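Open day at the Zuccaro laundry, Pavgate

I had been meaning to go to this one for ages, mostly because my aunt's old building sends its sheets there and I've walked past the loading dock more times than I can count. So when Zuccaro put up a poster for a Saturday open day in May, I took the early bus from Prustside and was standing at the gate well before they unlocked it. (Free coffee, decent pastries, go early if they do it again!)

For anyone who doesn't know the place, it's a commercial laundry. They do sheets and towels for hotels, uniforms for a couple of clinics, and a growing side business in what they call home bundles, where a family sends a bag of everything and gets it back folded. You go in through the sorting hall and the heat gets you right away, even with the big doors open. They gave us earplugs and a yellow vest and split us into groups, and off we went behind a woman who has worked there since before the first tunnel washer went in.

The tunnel washer is a monster. Dirty stuff goes in one end in batches, gets pushed along from one chamber to the next, and comes out the other end in a big pressed cake like a wheel of cheese. It gets through 3000 pounds on a morning shift, she said, and it takes 2 people to look after it. She remembered when the same room had a row of separate machines and everybody's shoulders hurt by Wednesday. I asked if anyone missed the old way and she laughed and said she missed the radio, because you can't hear one over the tunnel.

After that came the ironing line, which was my favorite part. Flat sheets get clipped by their corners, whisked up in the air, pulled through the rollers and folded at the far end without anybody touching them. You still have to find the corners and put them in the clips, though, and that's where most of the staff are now. I had a go at it (visitors were allowed, on a slow setting) and I was terrible. Finding two corners on the same short side of a damp king-size sheet is a real skill, and the woman next to me did four in the time I did one -- and she was chatting the whole time.

There's a machine called the Bindel at the towel end, and the crew has strong feelings about it. It folds towels, it folds them fast, and it throws out anything it doesn't like onto a side table. In the first months it threw out nearly everything with a fringe. Now one person sits there and deals with the rejects, and that job goes around the crew by the hour so nobody gets stuck with it. I talked to a guy on his break who said the folding itself was never the bad part for him, it was standing in one spot all day. He moves around more now. On the other hand he said the line sets the pace and you can feel it, and if you want to slow down for five minutes because your knee hurts you have to tell somebody. They did get a stop cord at every station after the crew asked for it, which he was pleased about.

Somebody in our group asked the obvious question about jobs. The answer was that they haven't let anyone go, but they also haven't replaced everyone who retired, and the guide didn't dress that up. The night shift is gone. Some people were glad and some had built their whole week around it, and she was one of the second kind. She does maintenance checks now, which came with a course and a bit more money, and she says she likes it about as well as she expected to.

Then upstairs, where it's quieter and there's a window, for the part about home bundles. Hotel sheets are all alike. A family's laundry is shirts, blankets, pillows, and things with straps and zippers, in a heap, and no machine downstairs will touch it. It's all done by hand at long tables, and it's the slowest work in the building. What they'd like is some help with it one day, and the way to get there seems to be having people do ordinary tidying and folding with hand-held grippers so there's something for a robot to learn from.
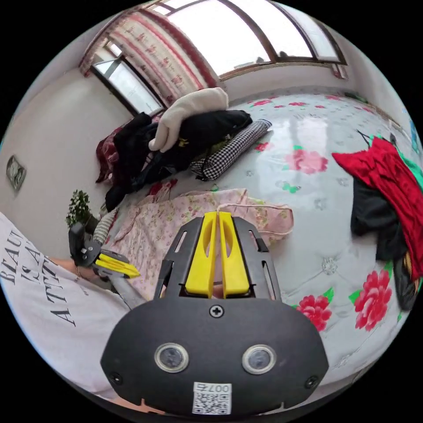
Two grippers, a flowered bed and plenty still to fold.

I had pictured something much fancier! It's a pair of yellow fingers on a black body, and you work in whatever room the laundry happens to be in. A crumpled blanket is a nasty thing to pick up with two fingers, by the way. They had a pair of grippers out on a table for us to try and I got a pillowcase folded in half, crooked, and felt like a champion. The bundle crew mostly wanted to know how heavy they'd be after a full hour, and whether the time would count as regular hours. (Yes to the second. On the first, they were told to take breaks, and one of them said she'd believe it when it was on the schedule.)

What I liked is that the folders were doing the explaining. One of them showed us how she starts a fitted sheet, with her hands inside the corners, and said she couldn't see how you'd ever do that with two fingers a side. Another one thought you could if you had a table edge to help. They went back and forth on it for a good while and our group ran late because of it, and I was happy to stand there.

Practical stuff: the stairs are steep and there's no elevator for visitors, so ask at the gate and they'll do the ground floor tour with you instead. Wear something light. The bus back to Prustside stops across from the loading dock, and I missed mine because I went back in for another pastry.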